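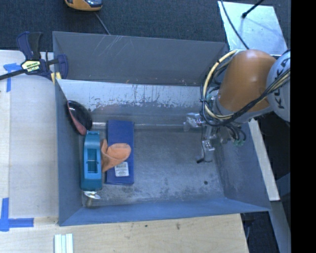

Does sorting your rubbish more finely make any difference?

I've been putting off writing about the Perkonance scheme because half my street loves it. For anyone who has missed the leaflets, you pay a yearly fee, sort your household waste into far more kinds than the council asks for, and carry it down to the drop-off point at Baran yourself. In return you get a points card and, supposedly, a clear conscience.

I joined in March. By December 2019 my card stood at 674 points. You need 1,000 before you can spend any of them, and what you can spend them on is a tote bag. I own enough tote bags.

My real grumble is with the claims. The leaflet says members throw away far less than everyone else. Less than whom? I wrote and asked. Gianni Serra, who signs the newsletter, wrote back very politely to say that 1,092 households had filled in a survey. So people who pay to care about rubbish say they care about rubbish. Nobody weighed a single bag, as far as I can tell.

Nives Vitale at number 3 thinks I'm being mean. She says it has made her notice what she buys, and I believe her – she has given up those little yoghurts altogether. But she could have done that for free.

Then there's the driving. Baran is the far side of Rutetti, and the car park is full whenever I go. I'd like to see the petrol put into the sums.

I haven't cancelled yet. The fee is paid up until March, so I'll keep washing my jars till then and ask Gianni again about weighing things.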